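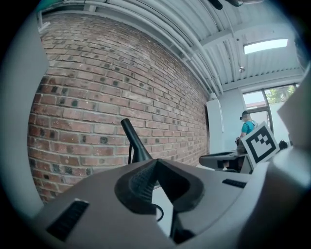 Prultham – Relevé des parements en brique et des réseaux apparents
Fiche descriptive du jeu de données

Objet

Le jeu de données Prultham rassemble les fiches d'état établies dans les locaux d'activité du site Zeria, géré par la société Prorent. Il porte sur les parements intérieurs en brique laissés nus, sur les canalisations et conduits fixés en surface, ainsi que sur les jonctions entre maçonnerie, plafond et baies. Il est destiné aux gestionnaires de patrimoine, aux bureaux d'études et aux entreprises appelées à intervenir sur des bâtiments comparables.

La présente fiche décrit le contenu du jeu, les conventions de saisie et les limites d'emploi. Elle doit être lue avant toute exploitation des tables et accompagner toute copie, même partielle.

Contenu

Le jeu comprend 127 fiches, réparties entre neuf locaux. Chaque fiche correspond à une portion de paroi délimitée par deux repères verticaux et comporte une partie codée et une partie en texte libre. Les portions sont numérotées de gauche à droite à partir de la porte principale du local. Un même local peut compter plusieurs séries lorsque la paroi change de nature, par exemple lorsqu'un mur de brique rejoint un pan blanc.

Arborescence

fiches/ – une fiche par portion de paroi, au format texte
tables/ – tables récapitulatives par local
plans/ – schémas de repérage des portions
lexique.txt – vocabulaire employé dans les champs codés
LISEZMOI.txt – le présent document

Description des champs

id_portion : identifiant de la portion, composé du numéro du local et du rang.
support : brique apparente, brique peinte, enduit, autre.
appareil : disposition des briques (panneresses à joints décalés, autre, indéterminé).
teinte_dominante : teinte principale, suivie le cas échéant d'une teinte secondaire. Les termes admis figurent dans le lexique.
marques : présence de taches, d'efflorescences, d'éclats ou de trous rebouchés.
joints : teinte et état des joints.
reseaux : canalisations et conduits visibles sur la portion ou à son contact.
plafond : nature du plafond au droit de la portion (bac métallique, plaque, autre).
eclairement : baie, lanterneau, luminaire ou combinaison de ces sources.
hauteur_lue : hauteur de paroi accessible à la lecture, en centimètres.
remarque : texte libre, limité à cinq lignes.

Les champs vides signifient que l'élément n'a pas été relevé. Son absence est notée par la valeur « néant ».

Conventions relatives à la brique

Les murs de brique du site présentent des teintes variables au sein d'une même assise, du brun rouge à des tons plus clairs. La teinte dominante est donc appréciée sur la portion entière. Les taches sombres, fréquentes sur les faces vues, sont saisies sous le code M2 lorsqu'elles se répètent sur plusieurs assises et sous le code M1 lorsqu'elles restent isolées. Ces codes sont strictement descriptifs : ils ne préjugent ni de l'origine des taches ni de leur ancienneté. Aucune fiche ne conclut à un désordre.

Conventions relatives aux réseaux

Les tuyaux et conduits peints en blanc ne sont pas distingués par fluide ou par usage, la couleur ne permettant pas de les identifier. On indique leur orientation (verticale, horizontale, oblique), leur mode de fixation et leur position par rapport à l'angle le plus proche. Les faisceaux longeant la jonction du plafond et du mur sont rattachés à la portion située immédiatement au-dessous. Les boîtiers fixés à proximité sont portés dans le champ « remarque ».

L'exploitation de ces champs appelle une certaine prudence. Lorsqu'un faisceau masque une partie du parement, la fiche ne décrit que la surface dégagée, et la part masquée peut atteindre jusqu'à 90 centimètres de largeur. Les tables récapitulatives n'appliquent aucune correction à ce titre.
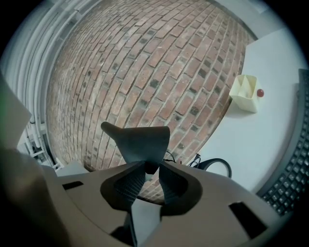 Lovisa Hedlund a fait observer, lors de la relecture d'avril, que la règle de rattachement des faisceaux défavorisait les angles : une même descente de tuyaux pouvait y être inscrite sur deux portions contiguës, puis comptée deux fois dans les tables. Elle demandait que la portion de gauche soit seule retenue et que l'autre y renvoie par son identifiant.

La demande a été acceptée. Le renvoi est désormais saisi dans le champ « reseaux » sous la forme « voir », suivie de l'identifiant. Les fiches antérieures ont été reprises, à l'exception de celles du local 5, pour lequel le schéma de repérage doit encore être redessiné.

Modalités de relevé

La lecture se fait depuis le sol, de jour, sans dépose ni sondage. Les locaux pourvus d'un lanterneau sont visités de préférence le matin ; l'heure est inscrite en tête de fiche. Dans les pièces ouvrant sur l'extérieur par une fenêtre, la portion contiguë à la baie est lue en dernier.

Chaque portion fait l'objet d'une seconde lecture par une autre personne. En cas de divergence sur la teinte ou sur le code de taches, les deux valeurs sont conservées, séparées par une barre oblique. Les utilisateurs souhaitant une valeur unique retiendront la première.

Limites d'emploi

Le jeu ne constitue pas un diagnostic de structure. Il ne renseigne ni l'épaisseur des murs, ni leur taux d'humidité, ni la composition des mortiers. La partie haute des parois, proche des bacs métalliques et des poutres, est moins bien décrite que la partie courante.

Versions et compatibilité

Les tables sont lisibles par l'outil de consultation Dinsa – version de bureau uniquement – et par tout tableur acceptant les fichiers délimités par des points-virgules. L'encodage est UTF-8. Les identifiants de portion restent stables d'une version à l'autre ; une portion supprimée n'est jamais réattribuée.

Conditions d'utilisation et contact

La réutilisation est autorisée à des fins d'étude et d'entretien, sous réserve de mentionner le nom du jeu et le numéro de version. Toute diffusion des plans requiert l'accord écrit de Prorent. Les signalements d'erreur sont à adresser à Milan Prins, avec l'identifiant de la portion concernée et la valeur proposée.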